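The Quiet Work of Feeding an Old Horse

When Felicidad Samonte bought Privwood, a bay gelding, he was already twenty-two years old, and her friends told her she was paying for a retirement. She did not mind. She had wanted a calm horse for the small roads behind Macaraeg, and he was calm. What she did not expect was that by his second winter with her he would drop hay out of his mouth in wet little rolls, like cigars, and that she would find them every morning along the stable wall.

"I thought he was playing," she told me. "I swept them up for three weeks before I asked somebody."

The word for this is quidding. A horse chews the hay, cannot grind it, and lets it fall. In an old horse it is very often a sign that the teeth are finished, or nearly. Horse teeth come up slowly from the jaw through the whole life, and they wear down at the same time. At some age there is no more tooth to come. The back teeth become smooth as a plate, some of them get loose, and the long stems of hay are too much work.

I visited four yards this spring to see how people manage it. I have an old mare myself, so I was not a neutral visitor. I took many notes.

Look at the horse first

At the Florkbridge yard, Kacper Głowacki keeps eleven horses, and seven of them are over twenty. He is a tall man who speaks slowly and does everything in the same order each day. Before any bucket is filled he puts his hand on every horse. He feels over the ribs, along the back, and behind the shoulder. A winter coat hides a lot, he says, and an owner who sees the horse every day is the last person to see the change.

He also uses a weight tape once a month, and writes the number on the inside of the feed room door. The numbers from a tape are not exact, but if the same person uses it in the same way, the direction is clear. One mare on his door went down slowly from August until the snow, a little each time. To the eye she looked the same.

The teeth should be checked by a vet or a trained equine dentist twice a year at this age. People often ask for the rough points to be made smooth and then expect the horse to eat hay again. If there is no grinding surface left, filing cannot give it back. The visit is still needed, because a loose tooth hurts, and food packed in a gap will rot there.

Soaking, and how long

All four yards soak the feed. They do not agree about much else.

The usual base is hay cubes or hay pellets, with soaked beet pulp without molasses, and a pelleted senior feed that is made to replace hay completely. That last point is worth reading on the bag. Some senior feeds are meant to go together with hay, and if the horse cannot eat hay, the ration will be short of fiber.

Adjoa Akpalu, who runs a small livery with her sister, soaks cubes in warm water for one hour in winter, and in cold water for two hours in summer. She makes each feed fresh in the hot months, because a wet bucket in the heat goes sour quickly, and an old horse with a fussy mouth will smell it before you do. When she presses the mash in her hand, there must be no hard piece in the middle. If there is, it waits longer. Choke is a real danger for horses with bad teeth, and she has seen it twice. Both times the horse had got into a feed that was still dry.

The amount surprises new owners. A horse of ordinary size needs a lot of fiber in a day, and when it is all in buckets you understand how much it is. Akpalu divides it into five feeds, the last one at ten at night. Samonte works in an office and can only do four. Her solution is a very big, very wet tub in the morning, which Privwood eats from slowly until she is home. She spent 131 dollars on feed in the first month and says it was the cheapest month.

He still wants to chew

An old horse that cannot eat hay still likes to have it. Głowacki leaves a small net of the softest second-cut hay for each of them. They make their cigars and drop them, and he sweeps up. He believes it keeps them busy and I think he is right. My own mare became sour and began to bite the door when I took her hay away, and she stopped when I gave some back. But a horse who has choked before, or who swallows the stems half chewed, may be safer without it, and for that you should ask your vet.

Grass is easier than hay for most of them, in particular young short grass. It is also full of sugar, and many old horses have the hormone disease PPID, which can bring laminitis with it. A long coat that does not shed in spring is the sign everyone knows. Have the blood tested before you open the gate to the good field.

Company at the bucket

The last problem is the other horses. A slow eater will lose his food to a fast one every time. At Dexter Cabanatuan's place the old ones eat in a narrow pen with a rail that the young horses respect. It cost him two afternoons to build. Before that he stood with a bucket for forty minutes in the rain, morning and evening, being a fence.
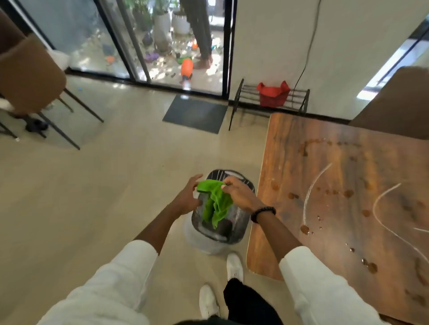
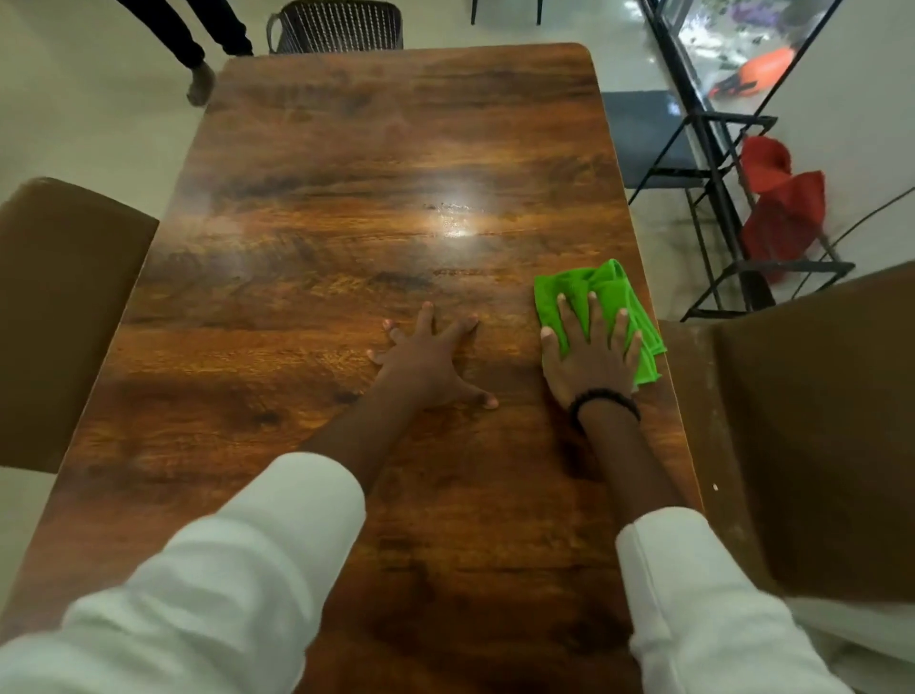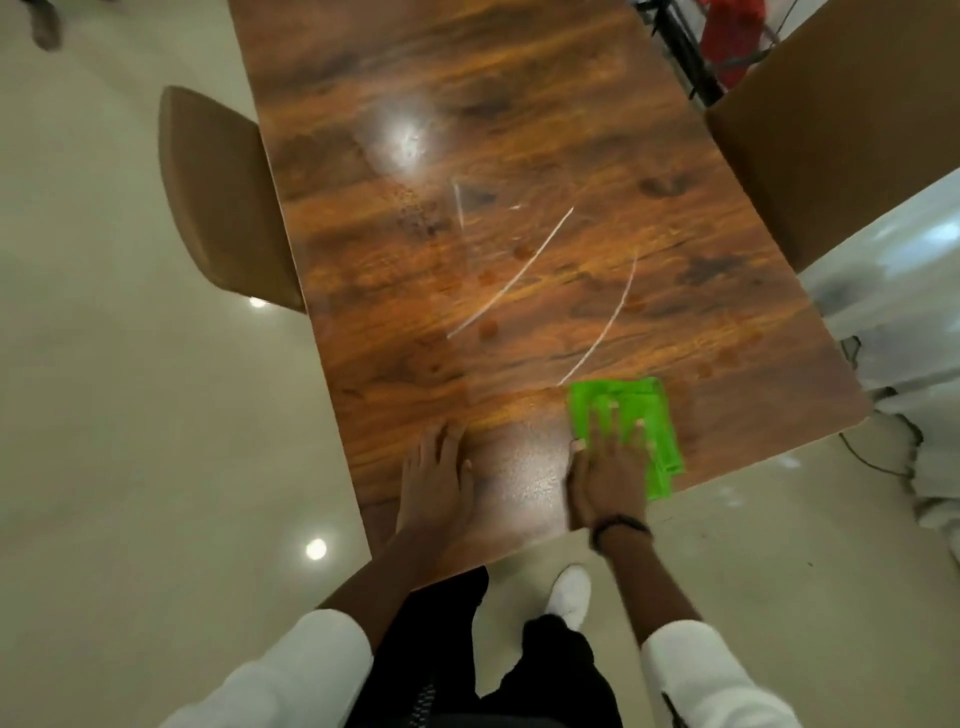 Photos: Nestor Tolentino

Cabanatuan lets them finish in their own time, and he does not take away a tub until the horse has walked off from it. Then he rinses it with plain water and turns it over on the grass. I asked him if he gives any supplements. He gives salt, and vitamin E in the winter when there is no pasture, after the vet advised it. He had a shelf of other things once and could not say what any of them did.

Privwood is twenty-six now. Samonte still keeps the weight tape on a nail beside his halter. On the evening I was there he ate for almost an hour, with beet pulp up to his eyes, and then he went to his little net and started to make cigars.

Contact the editors | © 2026 Nulline Magazine | Back to top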